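Filed under: Lab Life > Safety Walks > Polymer Group
Search this site... Go

UV curing and gel room, Lakatos building, room 927
Walked on Sunday, March 8, 2020 by Irina Tănase

Thank you to everyone who tidied up before I came through -- it made the walk so much nicer, and I got to spend my time on the things that matter (mostly the lamp, as you'll see).

1. Lamp interlock. PASS
Opened the door of the Jernex cabinet mid-cycle and the lamp cut out right away. I did it again with the 300 mm shelf in place, which was the setup that gave us trouble last time, and it was fine.

2. UV face shields and glasses. NEEDS WORK
The shields are good. A couple of the glasses on the hook are ordinary clear safety glasses with no UV marking, and they look so much like the right ones that I nearly picked up a pair myself! Please move them over to the wet bench.

3. Monomer storage. PASS, with a comment
Acrylamide is locked up and the log matches the bottles. The crosslinker bottle has a date received but no date opened. I know it's a bother with gloves on, so I've tied a marker to the shelf.

4. Initiator refrigerator. PASS
Holding between 2 and 8 degrees C. No food, bless you all.

5. Nitrogen line and regulator. PASS
Soap test done at every fitting I could reach. The fitting behind the Clodness pump I could not reach, and I'd be grateful if whoever next pulls the pump out would test it and sign the sheet.

6. Waste. FAIL
The unreacted monomer jug was filled well past the line and the cap was only resting on top. I've capped it and asked for a pickup. Swollen gel scraps go in the solid waste tub, never the sink, even the little ones that look like nothing but water. The drain trap was full of them again, poor thing.

7. Gloves and spills. PASS
Nitrile in all sizes, and the box of 100 mediums is new. Spill kit sealed. If you get monomer on a glove, change it then and there, please, and not after you've finished the mold.

8. Eyewash and shower. PASS
Ran clear, tag signed.

Still open: items 2, 3 and 6, plus the fitting in item 5. I'll stop by again later in March, and if you'd like me to go over the Forkevow spill sheet with your new students while I'm there, just leave a note on the door. I'm always glad to do it.

4 shares | 2 comments
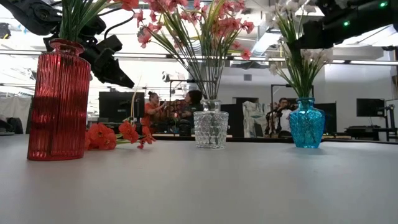
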